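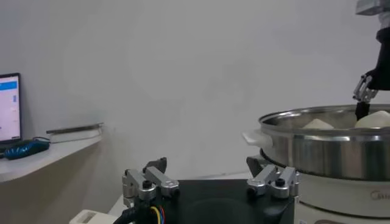
By Heriberto Alvarado
Trellport Kitchen Letter, 2019-03-07

I have been steaming everything. It started in February with a bag of bread flour and a cold weekend, and now I've steamed buns, eggs, squash, a whole cauliflower, leftover rice, and one very surprising chocolate cake, and I want to talk about all of it!

If you grew up the way I did, steam was for vegetables when somebody in the house was on a diet. My grandmother in Ponce steamed her pasteles now and then when the big pot was taken, but she called it the lazy way and apologized at the table. So I came to this with no training and low hopes. What won me over was the bread. A yeast dough that goes into the steamer as a smooth little ball comes out puffed and shiny, with a skin as thin as paper and no crust at all, and it pulls apart in soft feathery layers that soak up whatever you put near them. I ate four standing at the stove. Then I called Noemí Bermúdez, who taught the dumpling night at Drerkik Hall last fall, and asked her why mine had wrinkled on top.

She laughed for a while. Then she asked how fast I'd taken the lid off, and the answer was very fast (I was hungry). Her way is to turn off the heat, crack the lid about a finger's width, and walk away for a few minutes. I tried it with the next batch and they stayed round. She also told me to wrap the lid in a dish towel, with the corners tied up on top well away from the flame, so the drips land in the cloth and don't pock the buns. That one fixed the other half of my problems.

Her dough is the one I use now. For a small batch, take 394 grams of all-purpose flour (yes, she weighs it like that, and no, she won't round it up), a packet of instant yeast, two spoons of sugar, a pinch of salt, a spoon of neutral oil, and enough lukewarm milk to bring it together. Start with a scant cup and go slowly. You want it firmer than pizza dough. It should feel like an earlobe, according to Noemí, and once you've pinched your own ear with floury fingers you will remember it. Knead until it's smooth, let it puff up under a bowl, knead again to push out the big bubbles, and divide it. Roll each piece under a cupped palm until the top is tight.

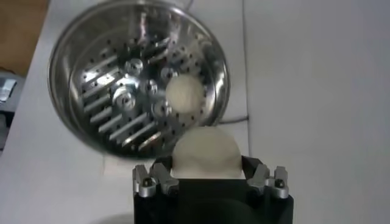 White dough and a perforated steel plate.

Set each one on its own square of parchment and leave them alone for 20 minutes or so. They won't double. They'll just look a little sleepy and feel lighter when you pick one up. Space them wide apart in the steamer, wider than seems polite, because they grow. Plain ones want 12 minutes over a steady simmer. Stuffed ones want a bit longer, and a crowded pot longer still.

About the water: check it! I scorched the bottom of my good pot on the second night because I got talking and it boiled dry, and the smell stayed in the curtains until the next week. Keep a kettle hot on the back burner and top up from that. And when you lift the lid, tip it away from you so the steam goes out the far side. It burns faster than you'd think.

What to put in them? Anything that isn't wet. I've done mushrooms cooked way down with garlic, shredded chicken with sofrito, and sweet potato mashed with a little brown sugar, which my neighbors liked best of all. My brother's dog Darko got hold of a sweet potato one and would also like it known that they're excellent. They freeze beautifully too. I had nearly 30 in there at one point, and they go straight from the freezer back into the steamer for breakfast.

Now for the cake. It's an ordinary cocoa batter with oil in it, poured into a greased dish that fits inside the steamer, covered tightly with foil, and left over a gentle simmer until a toothpick comes out clean. It is damp and dark and almost a pudding. I'll print the recipe next month once I've made it in a dish that doesn't leak.

Noemí is doing another dumpling night at the Hall this spring. There's room for 25 and it filled up early last time, so put your name on the sheet by the door. Bring an apron and a container to take your extras home.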